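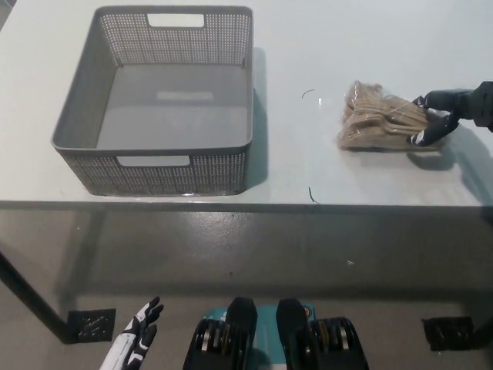 korkor_f
My baklava syrup keeps going grainy by the second day. I use two cups sugar, one cup water and a squeeze of lemon, boiled 8 minutes. It's for a school bake sale in March, so pieces get handed out with wooden forks like the ones in the bag next to the gray basket, and sugar grit on those is awful.

asif251
You're stirring after it boils. Stop doing that.

Pantelis P
Disagree, it's too little lemon. I stir mine and never get crystals. Add a spoonful of honey too. 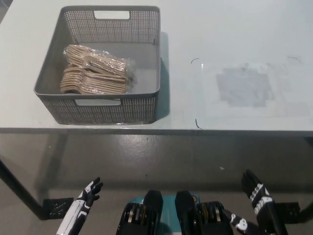 ItsukiA
Do you pour the syrup hot or cold?

Pantelis P
Cold syrup on hot pastry, straight from the oven.

asif251
Other way around at our house. Hot syrup, cooled pastry. Stays crisp.

korkor_f
Trying more lemon and no stirring tonight. Will post Thandeka's walnut filling after.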